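Home | Stories | Submit | About | Search

Ten Screws

I'd been taking computers apart at Plundora for ten years when Gudrun Brandes called me into the office and asked if I'd mind teaching somebody. I said no, of course not, I like teaching people. Desta came through me, and Finn Gerlach, and Finn couldn't hold a screwdriver the right way round when he started.

"It's an arm," said Gudrun.

So that was my May. I'd take a processor out, slowly, and a woman from Sinalell called Carleen Bright would sit beside me with a laptop and ask me why I'd done it like that. Well, I didn't know why! You lift the lever, you feel it let go, you pick the thing up by its edges. She wrote down "feel it let go" and underlined it twice, and I felt a bit sorry for her.

We named it Annelore, after Annelore Diekmann, who had my bench before me and retired to the seaside with a bad thumb. Desta's idea. She sent a postcard saying she hoped it got a better chair than she did.

By the end of the month it was doing memory and processors and I was opening cases for it. I'd lay one on its side, take the panel off, step back behind the line and wait, and I've never been any good at waiting.
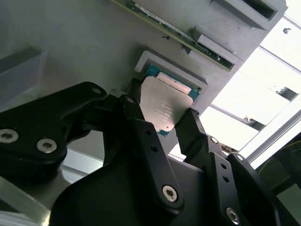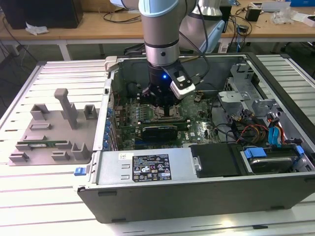
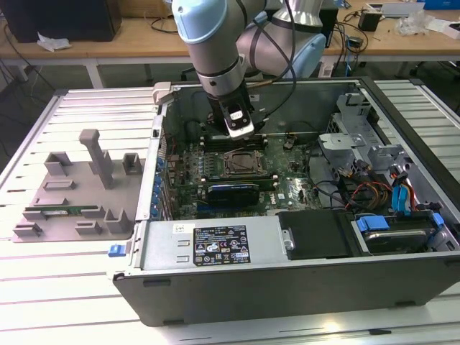 The funny thing was how quiet my hands got. I used to go home with my fingers buzzing, and my husband did all the jars. Now I was opening jars. I was also lying awake at 3 in the morning working out how long Gudrun would need somebody to take panels off.

I asked her in the end, by the kettle. She said head office wanted 20 machines a day from our end and nobody had mentioned people. "Yet," I said. She gave me her biscuit — the chocolate one — and I didn't like that at all.

Then Carleen came back with her laptop. Machine 509 was an old one, bent at the corner, and Annelore had stopped over it and wouldn't carry on. Carleen had been reading numbers off her screen since breakfast. I put my hand in and wiggled the lever.

"It's sticking," I said. "You've got to lean on it a bit first, then lift."

"How much is a bit?"

I looked at Finn, and Finn looked at the floor, grinning. I pulled my old stool over and sat down next to her.

"Give me your hand," I said.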